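# Plukau Handled Basket, Two Months In

I bought this in February to carry cleaning rags and small laundry between floors.

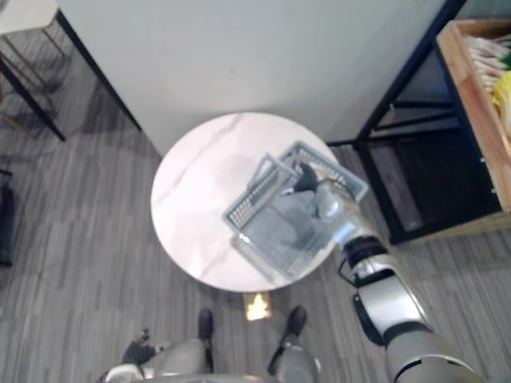
## Build

The basket is light gray plastic with perforated sides and an arched handle. Plukau sells it in 2 sizes, and mine is the smaller one. The plastic flexes a little if you press on the long sides. I have dropped it down the stairs once and it didn't crack.

The handle feels solid with a normal load. With a full bottle of detergent and wet towels it bends slightly in the middle, so I make a second trip.

## Daily use

It fits about 9 hand towels, folded. Damp cloths dry out fine in it overnight thanks to the holes. Small things like baby socks can work a toe through the grid, and pens fall over and poke out.

Cleaning is easy: rinse it in the tub and leave it upside down. Lint does stick in the corners and I use an old toothbrush for that.

## Compared with the Clollow

My old Clollow basket had two side grips and needed both hands. I prefer the single handle on stairs. The Clollow was deeper, though, and it stacked better in the closet.

## Verdict

Good for light loads. If you carry bottles, get something sturdier. I'd buy it again at the same price.

Akua Mahama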